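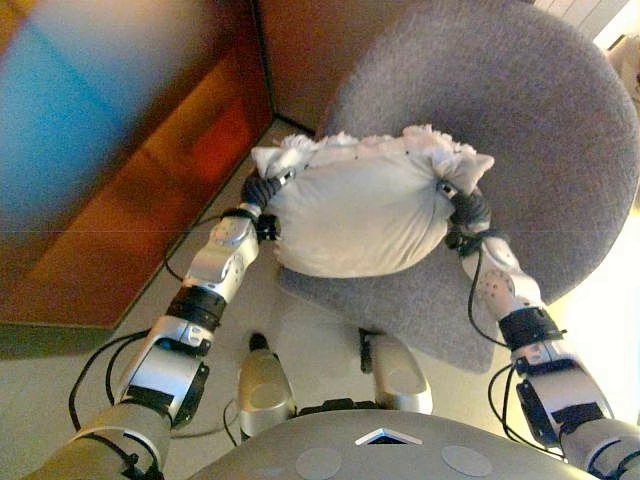

4장. 적립 계정 설정

이 장은 Bruvis에서 주택담보대출에 딸린 적립 계정(재산세와 주택보험료를 매월 나누어 받아 두는 계정)을 만들고 운용하는 절차를 다룹니다. 대출 계좌 자체의 등록은 3장을, 연체 계좌의 처리는 7장을 보십시오.

개정일: 10/12/20
적용 대상: Noncombe 본점 및 Mumdale 지점의 대출 관리 담당자

4.1 시작하기 전에

다음 사항이 준비되어 있어야 합니다.

- 대출 계좌가 '실행 완료' 상태일 것. '심사 중' 또는 '서류 보완' 상태에서는 적립 계정 메뉴가 회색으로 표시되며 선택할 수 없습니다.
- 담보 부동산의 재산세 고지서 또는 직전 연도 납부 확인서
- 주택보험 증권 사본. 보험사명, 증권 번호, 만기일, 연간 보험료가 모두 보여야 합니다.
- 적립 계정 개설 동의서(차주 서명본)
- 사용자 권한 '관리 담당' 이상. 권한은 화면 오른쪽 위 사용자 이름을 누르면 확인할 수 있습니다.

참고: 공동 차주가 있는 계좌는 동의서에 차주 전원의 서명이 있어야 합니다. 한 사람의 서명만 등록하면 저장은 되지만 승인 단계에서 반려됩니다.

4.2 적립 계정 만들기

1. 주 메뉴에서 [대출 관리]를 누르고 [계좌 조회]를 선택합니다.
2. 계좌 번호 또는 차주명을 입력하고 Enter 키를 누릅니다.
3. 검색 결과에서 해당 계좌를 두 번 누릅니다. 계좌 상세 화면이 열립니다.
4. [부속 계정] 탭을 누릅니다.
5. [새로 만들기]를 누르고 목록에서 '적립 계정'을 고릅니다.
6. '개설일' 칸에 첫 적립금을 받을 달의 1일을 입력합니다. 대출 실행일을 입력하지 마십시오.
7. '동의서' 칸 옆의 [첨부]를 누르고 스캔한 동의서 파일을 선택합니다. 해상도는 300dpi로 스캔하고 PDF 형식으로 저장합니다.
8. [임시 저장]을 누릅니다. 화면 아래쪽에 적립 계정 번호가 표시됩니다.

이 단계에서 계정은 아직 사용할 수 없습니다. 4.3과 4.4에 따라 납부 항목을 하나 이상 등록하고 승인을 받아야 활성화됩니다.

주의: 임시 저장한 계정을 삭제해도 계정 번호는 다시 쓰이지 않습니다. 번호가 건너뛴 것처럼 보이더라도 오류가 아닙니다.

4.3 재산세 항목 등록

1. 적립 계정 화면에서 [납부 항목]을 누르고 [추가]를 누릅니다.
2. '구분'에서 '재산세'를 선택합니다.
3. '과세 기관'에서 담보 부동산의 소재지를 관할하는 기관을 찾습니다. 목록에 없으면 [기관 등록 요청]을 눌러 본점에 요청합니다. 요청이 처리될 때까지 항목은 '대기'로 남습니다.
4. '납세 번호' 칸에 고지서의 번호를 붙임표 없이 입력합니다.
5. '납부 주기'를 고릅니다. 연 1회와 연 2회 중에서 선택할 수 있습니다.
6. '예상 금액'에 직전 고지 금액을 입력합니다. 감면을 받은 금액이라면 '감면 적용' 칸에 표시하고 감면이 끝나는 연도를 함께 적습니다.
7. '납부 기한'을 입력합니다.
8. [확인]을 누릅니다.

참고: 신축 주택은 첫해 고지서가 토지분만으로 나오는 경우가 있습니다. 이때는 '예상 금액' 칸에 고지 금액을 그대로 쓰지 말고 [신축 추정]을 누른 뒤 건물분 평가액을 따로 입력하십시오. 추정 금액으로 등록한 항목은 목록에 'E'로 표시되며, 정식 고지서가 도착하면 4.6의 절차로 바꿉니다.

4.4 주택보험 항목 등록

1. [납부 항목]에서 [추가]를 누릅니다.
2. '구분'에서 '주택보험'을 선택합니다. 화재 담보와 풍수해 담보의 증권이 따로 있으면 항목도 따로 등록합니다.
3. 보험사명과 증권 번호를 입력합니다. 증권 번호의 영문자는 대문자로 입력합니다.
4. '연간 보험료'와 '만기일'을 입력합니다.
5. '수익자 조항'이 증권에 기재되어 있는지 확인하고 해당 칸에 표시합니다. 기재되어 있지 않으면 표시하지 않은 채로 저장하고 차주에게 증권 변경을 요청합니다.
6. [증권 첨부]를 눌러 사본을 올립니다.
7. [확인]을 누릅니다.

주의: 공동주택의 단체보험은 적립 대상이 아닙니다. 관리비에 포함되어 납부되는 보험료를 여기에 등록하면 보험료가 이중으로 청구됩니다. 단체보험만 있는 계좌는 [계좌 상세]의 '보험 확인' 칸에 증권 번호만 적어 두십시오.

4.5 월 적립금 계산과 승인 요청

납부 항목을 모두 등록했으면 월 적립금을 계산합니다.

1. 적립 계정 화면에서 [계산]을 누릅니다.
2. '여유분' 칸의 값을 확인합니다. 기본값은 2개월분입니다. 지점에서는 이 값을 늘릴 수 없고 줄일 수만 있습니다.
3. [실행]을 누릅니다. 월별 예상 잔액표가 나타납니다.
4. 표에 붉은색으로 표시된 달이 있는지 봅니다. 붉은색은 그달의 예상 잔액이 여유분보다 적다는 뜻입니다.
5. 붉은색 달이 있으면 [초기 적립금]을 눌러 제안 금액을 확인하고, 차주와 협의한 금액을 입력합니다.
6. [실행]을 다시 누릅니다.
7. 결과가 맞으면 [승인 요청]을 누릅니다.

승인 요청을 보낸 뒤에는 입력 칸이 모두 잠깁니다. 고칠 것이 있으면 [요청 취소]를 누르고 다시 작업하십시오. 승인자가 이미 문서를 연 상태라면 취소 단추가 나타나지 않으므로 승인자에게 반려를 부탁해야 합니다.

승인이 끝나면 계정 상태가 '활성'으로 바뀌고, 다음 달 청구서부터 원리금 아래에 '적립금' 줄이 추가됩니다. 차주에게 보내는 개설 안내문은 자동으로 만들어지지만 자동으로 발송되지는 않습니다. [문서함]에서 내용을 확인하고 [발송]을 누르십시오.

4.6 금액이 바뀌었을 때

재산세나 보험료가 바뀌면 해당 항목을 직접 수정하지 말고 새 금액을 추가합니다. 기존 금액은 이력으로 남습니다.

1. [납부 항목]에서 항목을 선택하고 [금액 변경]을 누릅니다.
2. 새 금액과 적용 시작일을 입력합니다.
3. 근거 서류를 첨부합니다.
4. [저장]을 누릅니다. 계정 상태가 '재계산 필요'로 바뀝니다.
5. 4.5의 1번부터 다시 진행합니다.

참고: 변경 전 금액과 변경 후 금액의 차이가 작으면 '재계산 필요' 대신 '정기 분석 시 반영'이 표시됩니다. 이 경우 별도의 작업은 필요 없습니다.

4.7 정기 분석

적립 계정은 해마다 8월에 정기 분석을 합니다. 분석은 본점에서 일괄 실행하며 지점에서는 결과만 확인합니다. 분석이 진행되는 동안에는 적립 계정 화면이 읽기 전용으로 열립니다.

결과 확인 방법은 다음과 같습니다.

1. [보고서]에서 [적립 분석 결과]를 선택합니다.
2. 지점 코드를 입력합니다. Mumdale 지점의 코드는 535입니다.
3. '과부족' 열을 눌러 금액순으로 정렬합니다.
4. 부족액이 있는 계좌를 열고 [부족액 처리]를 누릅니다.
5. '일시 납부'와 '분할 납부' 중 차주가 선택한 방법을 고릅니다. 회신이 없는 계좌는 '분할 납부'로 처리합니다.
6. 초과액이 있는 계좌는 [환급]을 눌러 환급 계좌를 확인합니다. 연체 중인 계좌에는 이 단추가 나타나지 않습니다.

주의: 환급 계좌를 전화로 변경하지 마십시오. 차주가 전화나 전자우편으로 환급 계좌를 바꾸어 달라고 하면 3장의 본인 확인 절차를 거친 뒤 서면 신청서를 받아야 합니다. 변경 신청이 접수된 계좌는 [환급 보류]에 표시해 두십시오.

4.8 Mkhize 연계 사용 시 설정

외부 납부 대행 프로그램인 Mkhize를 함께 쓰는 지점은 아래 설정을 추가로 해야 합니다. 쓰지 않는 지점은 이 절을 건너뛰십시오.

1. [환경 설정]에서 [외부 연계]를 선택합니다.
2. 'Mkhize 납부 전송'을 '사용'으로 바꿉니다.
3. 본점에서 받은 연계 키를 붙여 넣습니다. 앞뒤에 빈칸이 들어가면 인증에 실패합니다.
4. [연결 시험]을 누릅니다. '정상'이 표시되면 [저장]을 누릅니다.
5. Bruvis를 종료하고 다시 실행합니다.

연계를 켜면 납부 기한이 다가온 항목이 매일 저녁 전송됩니다. 전송 결과는 [외부 연계]의 [전송 기록]에서 볼 수 있습니다. 전송된 항목을 Bruvis에서 수동으로 다시 납부 처리하지 마십시오.

4.9 오류 메시지

"과세 기관이 확인되지 않았습니다"
기관 등록 요청이 아직 처리되지 않았습니다. 납부 기한이 가까우면 본점에 직접 연락하십시오.

"증권 만기일이 지났습니다"
갱신 증권을 받아 4.4의 4번과 6번을 다시 진행합니다. 갱신 증권이 없으면 차주에게 안내문을 보내고 항목을 '확인 중'으로 바꿉니다.

"오류 54: 계정이 다른 사용자에 의해 잠겨 있습니다"
다른 담당자가 같은 계정을 열어 두었습니다. 상대방이 화면을 닫으면 풀립니다. 잠근 사용자를 알 수 없을 때는 [잠금 정보]를 누르십시오.

"첨부 파일을 읽을 수 없습니다"
암호가 걸린 PDF는 올릴 수 없습니다. 암호를 해제하고 다시 첨부합니다.

"잔액이 납부 금액보다 적습니다"
적립금 미납 여부를 먼저 확인합니다. 미납이 없다면 금액 변경이 반영되지 않은 것이므로 4.6을 따릅니다. 납부 기한까지 시간이 없을 때는 [대납 신청]으로 본점 자금을 요청할 수 있으며, 대납한 금액은 다음 정기 분석에서 부족액으로 잡힙니다.

4.10 적립 계정 해지

대출이 전액 상환되거나 차주의 해지 신청이 승인된 경우에만 해지할 수 있습니다.

1. [부속 계정] 탭에서 적립 계정을 선택합니다.
2. 전송 중인 납부 건이 없는지 확인합니다.
3. [해지]를 누르고 사유를 고릅니다.
4. 잔액이 있으면 환급 계좌를 확인하고 [환급 예약]을 누릅니다.
5. [승인 요청]을 누릅니다.

해지된 계정은 [부속 계정] 탭에서 '해지 포함'에 표시하면 계속 조회할 수 있습니다. 해지 후 도착한 고지서는 등록하지 말고 차주에게 전달하십시오.

다음 장: 5장. 금리 변경 통지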